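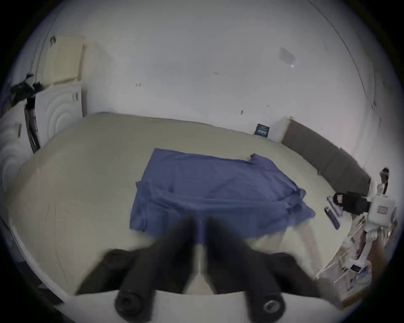 Blue cloth on the big table, spread out flat.

I moved the folding out of the bedroom in July and I have not gone back. The bed was too soft and too low, and by the third shirt my back hurt. The big cream table is the right height and leaves room on both sides of whatever I'm working on.

Getting things flat is most of the job. I lay a piece down, pull the far edge straight, then work toward myself with the side of my hand. Corners like to flip up, so I go back for those last. I used to skip this and fold over the creases, and everything came out of the drawer looking slept in.

For shirts I do what Mylene Agbayani showed me when we shared the apartment on Cunholm. Face down, sleeves in, sides to the middle, then up from the hem in thirds. She could do a basket in the length of a radio show. I'm slower. A full load takes me 95 minutes if I also match socks, and I usually do.

Soft knits I roll. Anything with a collar gets folded and goes on top of the pile. Towels have their own shelf in the hall and I do those standing at the dryer.

The one thing I still haven't fixed is the end of the table. Small stuff lands there and stays: bottles, packages, whatever bag came in last. I push it to the right and fold on the rest. Honeylyn Ambrosio suggested a tray, and I looked at one at Olaston, but it was too wide for the shelf where I'd want to keep it between loads.

I have 6 more shirts to get through tonight, plus the sheets. The fitted one I will ball up like always. If you have a method for those that works on a deep mattress, leave it in the comments and I'll try it on the next load.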